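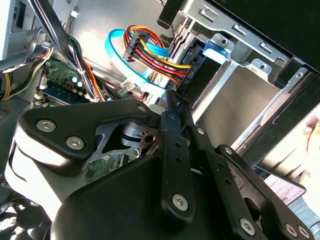

Figure 3. Desktop tower with the case open.

Section 6. Moving Vinard to a different office computer

Use this section when the computer that holds your Vinard records is being repaired, replaced or passed on to someone else. It covers the main computer only. For the front desk and other computers that connect to it, see "Reconnecting the other computers" at the end of the section.

You will need:
The Vinard license card
An Illo backup drive, or any USB drive with enough free space for your records
The administrator password for both computers
The name of your records folder, shown at the bottom of the Office screen

CAUTION: Do not remove Vinard from the old computer until you have opened the records on the new one and checked them. Removing the program also removes the records folder.

Before you start

1. Ask everyone to close Vinard. The Office screen lists any computer that is still connected.
2. Open Tools and choose Check Records. Let the check run to the end. On a large folder it can take most of a lunch hour.
3. If the check reports errors, choose Repair and run the check again. Do not go on with errors showing.
4. Print the Totals page. You will compare it with the new computer later.

Note: If the old computer will not start, skip to "Restoring from an earlier backup". A repair shop may be able to copy the records folder from the drive, but Vinard cannot read a folder that was copied only in part.

Making the backup

1. Plug the backup drive into the old computer.
2. In Vinard, open Tools and choose Full Backup. Quick Backup leaves out scanned letters and receipts, so it is not suitable for a move.
3. Select the drive and type a backup password. Write the password down and keep it away from the drive.
4. Choose Start. The bar may stop for several minutes near the end while the program reads the backup through - this is normal.
5. When "Backup complete" appears, close Vinard and eject the drive before unplugging it.

Installing on the new computer

1. Sign in as an administrator.
2. Install Vinard from the download page or from the disc in your Grindberg office pack. Accept the suggested folder.
3. When asked for the type of computer, choose Main.
4. Enter the number from the license card, leaving out the spaces.
5. When asked about records, choose Restore from Backup. If you choose New Office by mistake, close the program and start it again while holding down Shift. The question will come up a second time.
6. Plug in the backup drive, select the newest file and enter the backup password.
7. Compare the Totals page with the one you printed. Every line should match, including the closed accounts.

CAUTION: The backup password cannot be recovered by us or by your dealer.

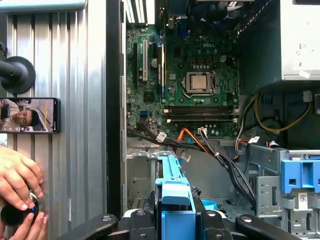 Can I restore the same backup on two computers and use them both?
Each office can have only one main computer. A second copy will open for viewing, but it will not save new entries, and anything typed into it is lost when the program closes. Set up the second computer as a Desk computer instead, and it will share the records held on the main one.

Restoring from an earlier backup

1. Find the most recent Full Backup. Vinard file names begin with the letters VB and end with the day the backup was made.
2. Install the program as described above and restore that file.
3. Enter by hand anything that was added after the backup. The daily paper log is the best place to look.
4. Run Check Records once more.

Backups made with version 3 are converted as they are restored. Keep the original file. A converted backup cannot be opened in version 3 again.

Reconnecting the other computers

1. On the new main computer, open the Office screen and write down the computer name.
2. On each Desk computer, open Settings, choose Connection and type the new name.
3. Leave the port set to 1072 unless your network was set up with a different one.
4. Choose Test. If the test fails, allow Vinard through the firewall on the main computer and try again.
5. Print a short page from each Desk computer. Printer choices are not part of the backup and have to be made again.

Note: Offices using the Navaratnam label add-on must install it separately on each computer. Version 4 of the add-on is needed. An update is planned for September.

Retiring the old computer

Keep it unchanged until you have closed one full month on the new one. Then open Tools, choose Release License, and remove the program in the normal way.

Section revised 26/06/2019. Corrections to this guide go to Ionuț Bratu, Vinard documentation.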